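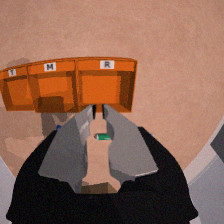 *A place for everything, including the change in your pockets.*

## Gallska Credit Union: Round-Up Savings FAQ

**What does Round-Up do?**
Every time you use your Gallska debit card, we bump the purchase up to the next whole dollar and move the difference into savings. Buy a coffee for $4.35 and 65 cents goes to the future. The coffee is still gone.

**Do I need a special account?**
You need a Gallska checking account and a savings account to catch the change. Most members use Iltora Savings. A holiday club account works too, though it locks until November, and we've heard every argument for opening it in August.

**Can I split the money between goals?**
Yes, up to 10 of them. Name them whatever you like in the app. We see a lot of "Vacation," a fair number of "New Roof," and one "Do Not Touch" that gets touched every month.

**What if the purchase is already a whole dollar amount?**
Nothing moves. If that bothers you, switch on Whole Dollar Boost under Settings and we'll move a full dollar instead.

**When does the money move?**
Once a day, at 11 p.m., for purchases that have finished posting. Gas stations and hotels like to take their time, so those may show up a few days behind.

**Could Round-Up overdraw my account?**
No. If the transfer would take your checking balance below zero, we skip it and try again the next night. You can also set your own floor. Plenty of members pick $300 and forget about it.

**Is there a fee?**
No. There isn't one in smaller type at the bottom of the page, either. Go ahead and scroll.

**What about refunds?**
If you return something, the store sends back what you paid. The rounded-up part stays in savings, where you are free to transfer it back by hand, all 12 cents of it.

**Do joint owners both have to sign up?**
Each card is enrolled separately. Your spouse's card can stay out of it, and so can we.

**Does it work with my Ziririer wallet?**
It does, as long as your Gallska debit card is the one loaded in the wallet. Credit card purchases don't count, and neither do checks, cash withdrawals or bill payments.

**How do I pause or stop?**
In the app, go to Savings, then Round-Up, then Pause. You can also text PAUSE to 3136 from the phone number we have on file. Anything already saved stays put, and you can restart whenever you like.

**Can I sign up in person?**
Sure. The Sugawara branch can do it at the counter in a few minutes. Bring your card and a photo ID, even if we've known you since you were in strollers. The drive-through can't enroll you, but it does have lollipops.

**I lost my card. Now what?**
Lock it in the app first, then call us. Round-Up carries over to the replacement card the first time you use it, with your goals and your floor left as they were.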